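Torari teaches a robot arm from everyday kitchen clutter

19 December 2025

Most robot arms learn to pick things up in very tidy places. The group behind Torari wanted to know what happens when you skip the tidying, and their first results are out this week – and they're a treat to read.

The idea is simple enough to explain over coffee. A person guides the arm through a small job, such as gripping a takeaway cup by its sides, on a table that also has mugs, boxes and a big water bottle on it. The system then learns which parts of the view matter for the job and which can be left alone.

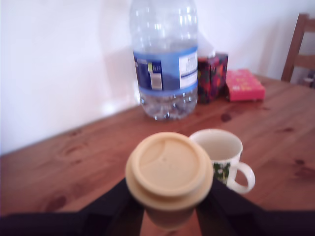
Tincuța Vlad and Sebastian Văduva, who wrote the method together, recorded 1728 guided runs for the study. They trained two versions of the same model. One saw every run exactly as it was recorded. The other got an extra hint during training, a soft marker on the object being handled, and that marker was taken away before testing.

The second version did clearly better when the table was rearranged between tries. It was also less likely to head for the wrong object when two things of similar shape stood close together, and that was the mistake the team most wanted to get rid of.

"We were hoping for a small gain, and I ran the test again because I didn't trust it," said Vlad. "Then Sebastian ran it again because he didn't trust me!"

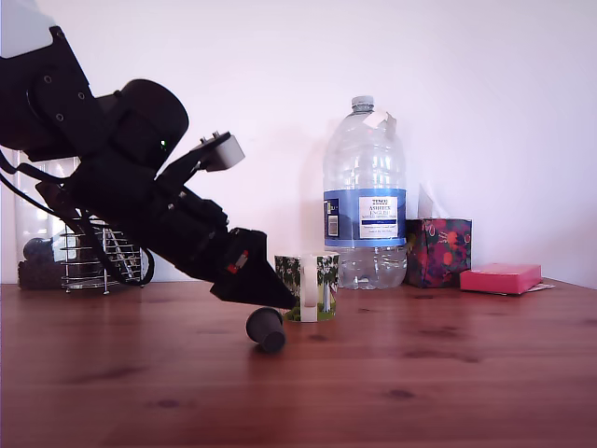
Small items are still the hard part. Coffee capsules roll, and a slightly crooked approach can push one out of reach before the fingers close. Ha-rang Bae, who handles the testing, is now working on a slower final approach for anything that small, and early tries look good.

What makes this exciting is how little it asks for. The marker is only needed in training, so nothing has to be added to the arm or the table afterward. Lovely Lagman is getting the code ready to share, along with the recorded runs, and hopes to post both in January.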